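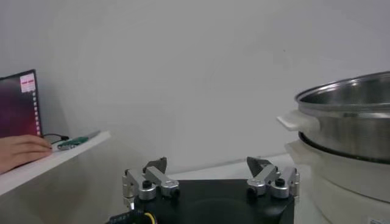

Two-finger gripper for a steamer task: Uvberg or Konstead?

Posted by tallolby_bench

I'm setting up two arms to move steamed buns between a plate and an electric steamer. I have wrist cameras on both sides and one camera up high. The arms are fine. What I can't settle is the gripper. The Uvberg has long thin fingers and opens wide, but it leaves dents in anything soft. The Konstead closes more gently and costs 430 more for the pair. Has anyone run both on food? I'm also wondering if the wrist cameras are worth keeping, or if the high one is enough.
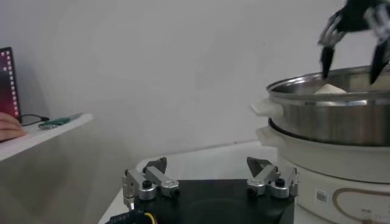

Fingertips at the pot rim, from the other arm's wrist camera.

Posted by ridgeline_dan

I ran both for a few months. For buns I'd stay with the Uvberg and turn the closing force down to 30 percent. Most dents come from the default setting. Put thin silicone sleeves on the tips if you can find some that fit – mine were cut from tubing. The Konstead is nicer on flat things, but its fingers are short and the body gets too close to a deep pot. Keep the wrist cameras. The high view loses the bun as soon as the gripper is over it.

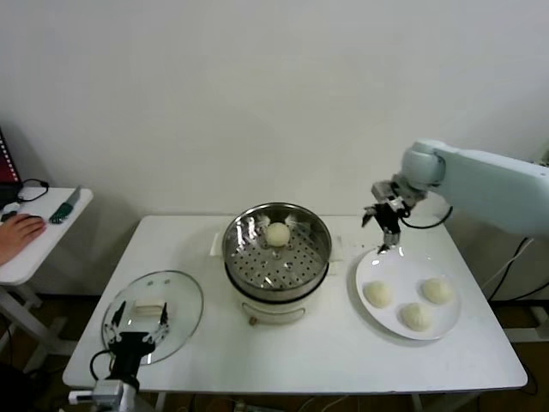
Does the same gripper have to go on both arms?

It's simpler if it does, but one arm can carry a different model as long as the controller stores a separate tool offset and force limit for each side. The Yazıcı controller handles this under the tool menu. Older firmware keeps only one offset, so check that first.

Posted by mk_lab2

Agree on the force setting. I logged 200 picks on each gripper and the difference was small once both were tuned. Dropped buns were mostly from coming down off center, so I'd spend the time on camera calibration. 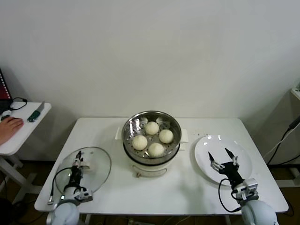
I also slowed the last part of the approach to 70 mm per second, and that helped more than the sleeves did. Don't go by one good run. Move the plate a little between tries and do it again with both grippers – then decide on the money.

Posted by servo_hound

konstead, no contest. never tried it in a pot though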